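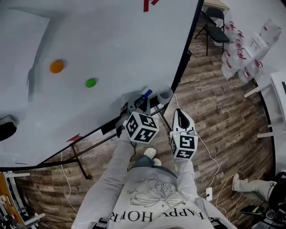
A pair of handheld grippers in use at the Jimside open day. On the table: a marker, a clear plastic cup, two colored discs.

FOR IMMEDIATE RELEASE

Jimside opens the doors on its robot training floor, 102 visitors through by closing

PREDPORT, Saturday, September 14, 2019 - Jimside, the Predport automation company, held its first public open day today. Doors at ten, last group out just after four. Visitors saw working demonstrations of the handheld grippers the company uses to teach robot arms everyday table jobs: picking up a cup, moving a marker, putting things back where they came from. Then they got to try it.

The company had planned for 74 people, the number that signed up in advance. 102 came. Extra groups were added after lunch and the last demonstration ran 40 minutes behind the posted time. Jimside thanks everyone who waited in the hallway and apologizes for the coffee situation.

"We figured neighbors, some students, maybe a few people from the trade," said Yasmine Kettani, head of demonstrations at Jimside. "And we got them. But we also got a bakery crew still in their aprons and a whole bowling team. They asked better questions than most of the people who come in with a purchase order."

The short version for anyone who missed it. An operator holds one gripper in each hand and does a job the normal way, at a normal table. The marker-covered cubes on the grippers let the software work out where each hand is and how it is turned. Do the job enough times and the recordings can be used to train a robot arm to do the same thing. No joystick, no code typed in by the operator. New operators get one morning of practice at Jimside before their recordings count toward a project.

What was on show

Four stations, one route, groups moving every 20 minutes.

Station one, the table. Two-handed work with small household things. This is the bread and butter of the training floor and it is where the lines were longest. Operators worked through short jobs and called out each one before starting so the group could follow. Visitors were asked to stay on the floor side of the table and keep sleeves and bags clear of the work surface.

Station two, playback. A recorded job shown on a monitor next to the path of each hand drawn as a line. Kettani's team ran a clean take and a bad take back to back and let the group guess which one gets thrown out. Most groups picked wrong the first time. The bad take is usually the fast one.

Station three, the arm. A single robot arm from Coman, Jimside's hardware partner, repeating a pick and place job learned from earlier recordings. Out of respect for the truth the team also ran the job the arm is not good at yet, stacking thin lids. It dropped a few. The kids in the eleven o'clock group cheered every drop.

Station four, hands on. Visitors twelve and up could pick up a pair of grippers and try a job themselves. Younger visitors got a lighter practice pair with no tracking parts on them. By the end of the day 578 practice tries had been logged. None of these will be used for training, the open day runs were kept on a separate machine and will be deleted, as the sign at the door said.

"Everybody squeezes too hard," said Kettani. "Every single person, me too when I started. You can't feel the object the way you do with your fingers so you clamp down, and then the cup pops out. Give it ten minutes and your hands calm down. Watching that happen with a room full of strangers was my favorite part of the day."

Why open the floor now

Jimside moved into the Predport building in April. Since then the company has fielded a steady stream of calls from people in town who saw the name go up on the building and wanted to know what went on inside. Some were looking for work. Some were worried about their work. The open day was set up to take both kinds of question in person.

A half hour discussion at one o'clock covered jobs, pay and privacy. It ran over an hour. Asked whether the machines trained at Jimside would replace people at local packing plants, Kettani told the room that some tasks will be taken over and that the company would rather say so than dance around it. She also said the current systems need a person close by for most of a shift and that table work with soft or see-through items is still hard. Several visitors pushed back on the first answer and the discussion kept going in the parking lot.

Questions on privacy were mostly about what gets recorded. Jimside records the work area and the movement of the grippers. Operators sign a consent form, can ask for a session to be removed, and are told which project a session is for before they begin. A copy of the form was on the front table and extra copies can be had by email.

Partners on site

Brurotex, which makes textile goods and packaging, had two people at the open day to talk about a pilot now being set up with Jimside. The pilot will look at folding and bagging small orders, a job Brurotex does by hand today. Recording is planned for the winter at the Predport floor. No results to report yet, and neither company is giving a date for machines on the Brurotex line.

Coman supplied the arm at station three and the guard rail around it. A Coman technician was on hand all day and took the gripper end apart twice for visitors who wanted to see how it closes.

Operator openings

Jimside is hiring part-time operators for the training floor. No background in robotics needed. Steady hands, patience, and being OK with doing the same small job many times over. Shifts are four hours with a break each hour. Pay is posted with the listing at the front desk. 31 people left their names at the open day and all of them will get a call back, the company says, though maybe not untill the week after next.

Work starts with a paid trial morning. Comfortable shoes are a good idea, most of the table jobs are done standing.

Next visits

A second open day is being planned, date to be set. In the mean time small group visits can be booked on weekday afternoons for schools, clubs and local businesses. Groups of up to 12. Visits take 75 minutes and are free. Please book at least two weeks ahead and say in the request if anyone in the group uses a wheelchair, so the route can be changed to skip the step at the playback room.

Schools get first pick of dates. Teachers can ask for a worksheet pack covering how a camera finds a printed marker, how to describe a hand movement in numbers, and how to judge a good recording from a poor one. The pack was tested on the nine and ten year olds who came through today and page three is being rewritten as a result.

"Someone asked me if they could come back on Monday and just watch," said Kettani. "I said book a slot. But yes."

About Jimside

Jimside records skilled hand work and prepares it for training robot arms. The company works with manufacturers, packers and equipment makers from its training floor in Predport. Projects include table handling, sorting and light packing.

Press notes

Yasmine Kettani is available for phone interviews on Monday and Tuesday, mornings preferred. Press who want to see the floor in use can be fitted in between sessions with a day's notice. Filming is allowed at station one and station four, ask first at the others. The Brurotex pilot area is closed to cameras.

Media contact: Jimside press desk, Predport. Please put OPEN DAY in the subject line.

###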